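Home Building Services > Waste and Recycling > Frequently Asked Questions

Paper Cups at Griffiths Court: Frequently Asked Questions
Updated June
By Siwan Powell, Building Services

The following answers apply to all tenants, staff and visitors at Griffiths Court, including the ground floor café and the shared kitchens. They replace the guidance in the previous tenant handbook. Where a tenant's lease sets out different waste arrangements, the lease applies.

Can paper cups go in the mixed paper bin?

No. Most paper cups have a thin plastic lining on the inside, and the mill that takes our mixed paper does not accept lined board. A bin with a large number of cups in it may be turned away at the loading dock, and the whole load is then sent out as general waste. Cups should go only in the cup collection tubes.

Where are the collection tubes?

There are four: one beside the café exit, one in the mail room, and one in each of the shared kitchens in the east and west wings. The tubes have a round opening and a tray underneath for liquids. Tenants who would like a tube inside their own office may request one through the service desk, subject to space and to the cleaning schedule for that floor.

What should I do with leftover coffee?

Pour it into the liquid tray or a kitchen sink before placing the cup in the tube. Cups do not have to be rinsed. Tea bags, stirrers and napkins should be removed first — a single tea bag can stain a full sleeve of cups and make it unfit for collection.

Do lids go in with the cups?

Lids are collected separately. Each tube has a smaller opening on the right-hand side for plastic lids. Black plastic lids are accepted in this opening, although they are not accepted in the general plastics bins elsewhere in the building. The sorting equipment used for general plastics does not handle black plastic well, and we ask that these lids be kept out of it.

What about cardboard sleeves?

Plain cardboard sleeves have no lining and may go in mixed paper. If a sleeve is glued to the cup, leave it in place and put both in the cup tube.

Are cups from outside cafés accepted?

Yes. Any lined paper cup may be placed in the tubes, whatever its color or printed design. Foam cups and clear plastic cups used for cold drinks are not accepted. Compostable cups are also not accepted at present. They look much like ordinary paper cups, and we ask tenants to check the base of the cup for a printed mark.

Who collects the cups, and where do they go?

Collection is carried out under contract by Nerkano. Full sleeves are taken to the loading dock by the evening cleaning team and stored in the cage marked Cups until pickup. Nerkano delivers the cups to a mill that separates the lining from the fiber. The fiber is used in board and packaging. Questions about the contract should be sent to Wojciech Kubiak in Procurement.

Does the café offer a discount for reusable cups?

The café, operated by Plister, takes 40 cents off any hot drink served in a customer's own cup. The cup must be clean and must fit under the machine. Staff may decline to fill a cup that is cracked or has no flat base. The discount cannot be combined with the staff loyalty card.

May I borrow a reusable cup?

Yes. Loan cups are kept at the café counter and may be returned there or to either shared kitchen. Please return them within two working days. There is no deposit, but repeated losses on one floor will be raised with the tenant's office manager.

Are hot drinks allowed in meeting rooms?

Hot drinks with lids are allowed in all bookable meeting rooms except the Fenell Room, where the carpet and wall fabric are protected under the terms of the building's listing. Water is permitted there. Drinks should be kept clear of the floor boxes, which contain live sockets. Cups left behind after a meeting are removed by the cleaning team, but they are then treated as general waste, as there is no sink on the meeting room corridor.

How do I book a tube for an event?

Event organizers should contact Vendula Bednárik at least two weeks ahead. A portable tube can be placed in the atrium or on the terrace. It must be attended during the event and may not block the fire route past the stairs.

What happens if a tube is full?

Please do not stack cups on top or beside it. Use the nearest other tube and report the full one to the service desk. Reports received before 3 p.m. are dealt with the same day.
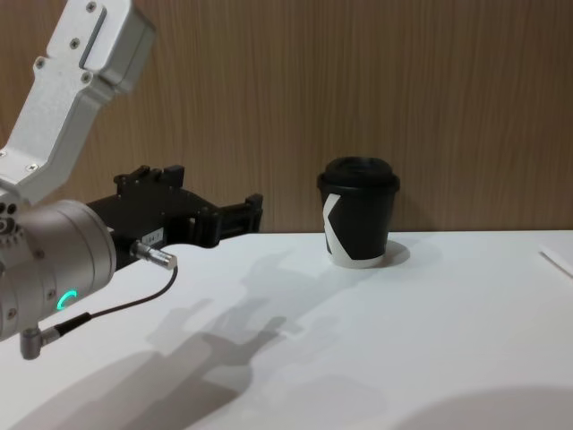 Black paper coffee cup on a white tabletop. 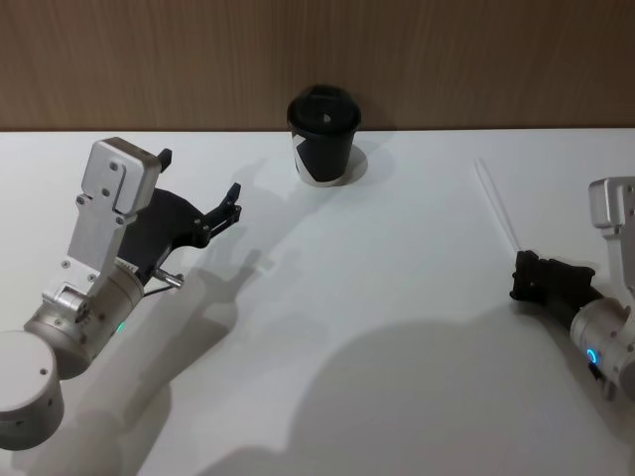 Siwan Powell

Are printed or dark-colored cups treated differently from white ones?

They are not. The ink is removed at the mill along with the lining. A black cup, a patterned cup and a plain white cup all go in the same tube, with the lid taken off and placed in the smaller opening.

Can I get posters for our floor?

Printed signs in two sizes are held at reception. Tenants may also request a file for use on their own screens. Please do not alter the wording, as it has been agreed with the contractor.

Whom should I contact with a question not answered on this page?

Contact the service desk in the first instance. Tenant representatives may write to Dilwyn James, Head of Building Services.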